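스카스타흐(Skastach) 그리퍼 시뮬레이션 키트 도입 검토 중간보고
수신: 폴루스(Folus) 설비지원 담당
작성: 탄비르 민하스
대상 기간: 6월까지

지난 보고에서 이 키트를 정식 구매할지는 이번 기간의 결과를 보고 정하겠다고 했습니다. 먼저 결론부터 적으면, 아직 구매를 권할 근거가 모자랍니다. 그렇다고 당장 돌려보낼 만큼 나쁘지도 않아서, 남은 평가 기간은 그대로 쓰겠습니다.

1. 설치와 초기 설정

판매사 안내서에는 설치가 반나절이면 끝난다고 되어 있습니다. 저희는 이틀이 걸렸습니다. 라이선스 서버가 레산사이드 분소의 내부망에서 인증을 받지 못했고, 지원 창구의 첫 답변은 안내서의 같은 쪽을 다시 읽어 보라는 내용이었습니다. 결국 귄터 드레슬러가 프록시 설정을 직접 고쳐서 해결했습니다. 이 작업은 안내서 어디에도 나오지 않으며, 판매사에 문서 보완을 요청했으나 회신이 없습니다.

팔과 그리퍼 모델을 불러오는 과정은 무난했습니다. 관절 한계값이 기본으로 들어 있고 단위도 일관됩니다. 다만 모델 파일을 저장할 때마다 마찰 계수가 기본값으로 되돌아가는 문제가 있어, 지금은 실행 전에 별도 스크립트로 값을 다시 넣고 있습니다. 상용 제품에 기대하는 수준은 아닙니다.

2. 렌더링

제안서에서 가장 힘주어 말한 부분이 화면의 사실감이었습니다. 손목 시점으로 뽑은 영상에서는 나무 바닥의 결과 옹이, 판자 이음매까지 표현되고 로봇 팔의 그림자도 부드럽게 깔립니다. 보기에는 좋습니다. 문제는 이 사실감이 저희 과제에 얼마나 쓸모가 있느냐는 것입니다. 제안서에는 “현장에 바로 옮길 수 있는 시각 데이터”라고 적혀 있지만, 그 주장을 뒷받침하는 비교 자료는 한 건도 첨부되지 않았습니다. 자료를 두 차례 요구했고, 돌아온 것은 홍보용 영상 링크였습니다.
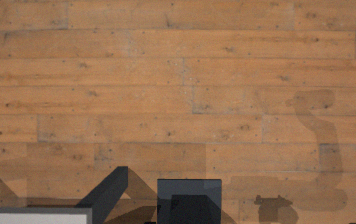
포티니 스파키아나키스: 렌더링 품질을 너무 박하게 보시는 것 같습니다. 디미트리우 쪽 과제에서는 그림자가 없는 시뮬레이터로 학습한 모델이 실제 작업대에 그림자만 져도 물체 위치를 틀리게 잡았습니다. 그 문제로 몇 주를 썼어요. 그림자가 제대로 나온다면 그것만으로도 시험해 볼 가치가 있고, 판매사가 비교 자료를 안 준다면 우리가 직접 만들면 됩니다. 조명 조건만 바꿔서 같은 동작을 돌려 보자고 제안합니다.

위 의견은 초안 회람 때 받은 것으로, 타당하다고 보아 그대로 싣고 다음 기간 계획에 반영했습니다. 다만 비교 자료를 저희가 만들어야 한다면 그 인건비도 제품 가격에 더해 따져야 합니다. 판매사가 해야 할 검증을 구매자가 대신하는 셈입니다.

3. 파지 시험

같은 조건의 파지 동작을 시뮬레이션에서 200회 실행했습니다. 이 가운데 22회는 손가락이 물체 표면을 파고드는 접촉 오류로 중단되었습니다. 판매사는 시간 간격을 줄이면 해결된다고 했고, 실제로 줄이자 오류는 드물어졌지만 실행 시간이 눈에 띄게 늘었습니다. 제안서의 처리 속도는 간격을 줄이기 전의 설정으로 잰 값이라는 점을 이번에 확인했습니다. 속도와 안정성을 한꺼번에 내세운 제안서 문구는 그대로 받아들이기 어렵습니다.

실물 장비와의 대조는 아직 시작하지 못했습니다. 따라서 시뮬레이션에서 성공한 동작이 실제로도 성공하는지에 대해서는 이번 보고에서 드릴 말씀이 없습니다. 성공률 수치를 따로 적지 않은 것도 그 때문입니다.

4. 비용과 인력

평가용 라이선스는 무상이지만 지원 시간은 유상입니다. 계약된 지원 64시간 가운데 대략 절반을 이미 썼고, 대부분이 설치와 마찰 계수 문제에 들어갔습니다. 미티쿠 세윰은 이 시간을 판매사 측 결함 처리로 보고 차감을 취소해 달라고 요청해 둔 상태입니다. 받아들여지지 않으면 추가 구매 없이 남은 시간 안에서 평가를 마치겠습니다.

5. 다음 기간 계획

조명 조건을 바꾼 비교 실행은 스파키아나키스와 드레슬러가 맡습니다. 동작과 물체는 고정하고 그림자가 있는 경우와 없는 경우를 나누어, 위치 추정 오차만 봅니다. 실물 대조는 레산사이드의 작업대를 쓸 수 있게 되는 대로 시작합니다. 작업대 사용 허가는 테미스 차바라스에게 요청했으며 답을 기다리고 있습니다.

담당 부서에 부탁드릴 일이 두 가지 있습니다. 판매사가 제시한 조기 계약 할인에는 응하지 말아 주십시오. 할인 기한이 실물 대조보다 먼저 끝나기 때문에 결과를 모르는 채로 서명하게 됩니다. 그리고 제안서의 속도 수치를 어떤 설정에서 쟀는지, 구매 부서 명의의 공문으로 서면 답변을 요구해 주시기 바랍니다. 저희가 보낸 문의에는 구두 답변만 돌아왔습니다.

실행 기록과 지원 창구 문의 내역은 공유 폴더에 올려 두었습니다.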